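From: Seija Miettinen
To: household-automation list
Date: Monday, July 8, 2019
Subject: Re: Chores by machine, are we there yet?

Svend Ragnarsson wrote:

> I think the list is too gloomy. The Trivar arm we saw in May put
> 200 items into bins without stopping and dropped only 2. If it
> can do that on a shop floor it can tidy a bedroom. Give it a pair
> of decent soft fingers and a year of practice and I would let it
> loose in my own house. What exactly is supposed to be so hard
> about putting things in a box?

Svend,

I was at the same demo and came away with a different impression. All 200 items were boxes or bottles. They came down a belt one at a time, the right way up, under a lamp that somebody from Trivar had clearly spent a long while adjusting. I don't blame them for that, it is how you sell an arm to a warehouse. But I wouldn't call it tidying, and I wouldn't quote the 2 drops as if they told us anything about a bedroom.

You ask what is hard about putting things in a box. I would say jewellery and watches are a fair place to start, being small and light and something every household has to clear off the bed before anyone can sleep in it. Two grippers with a hand on at least one of them, a purple tub, and a few things on a patterned bedspread:
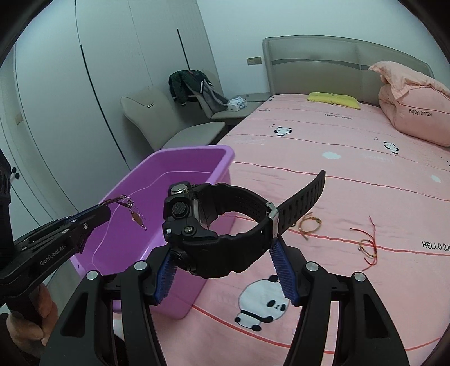 What bothers me about this job, in no special order:

1. The chain. A bottle has one shape. A chain with a pendant on it has as many shapes as you like, and it changes every time you touch it. Held up over the tub it dangles, fine. Let it down on the rim and half of it goes in and half goes out. I have yet to see a machine notice that and do something sensible.

2. The watch. It is being pinched near the case, which is a good stiff place to hold it, but the strap sticks out well beyond the fingers. Swing that past a lamp or a glass of water and you have a second chore. The case itself is all knobs and corners, so a grip that works from one side may well slip from the other.

3. The bracelets. One braided and tan, one red and gold with loose threads, both lying on a pink cover with red stripes and pandas on it. You or I don't mistake a printed panda for something to pick up. I would like to see the Trivar camera try red thread on red stripes before I believed anything about soft fingers.

4. Knowing when to stop. There is a jacket on the chair. Does it go in the wardrobe, or is its owner going out in ten minutes? That isn't a question about fingers at all and no amount of practice with tubs will answer it.

Please note as well who is doing the clever part. With a person's hand on the handle, the deciding is done by a person. Merja Valtonen argued here last month that this is the right way to learn the movements, and she may be right, I have no quarrel with it. I only object when a neat grip by a human being gets counted as progress by a machine. Show me the same tub with everyone out of the room.

As for the shop floor, Raili Karppinen at Hakala tells me their arm is still fenced off and still does one carton size. When the supplier changed the carton they had it standing idle for 2 days. Nobody there is talking about sending it home to do the bedrooms.

I'll happily eat my words if Rommont bring something to the next meeting. My suggestion for a test: one bed, one tub, a watch, a necklace, two bracelets, a cover chosen by somebody else, and no second try.

Seija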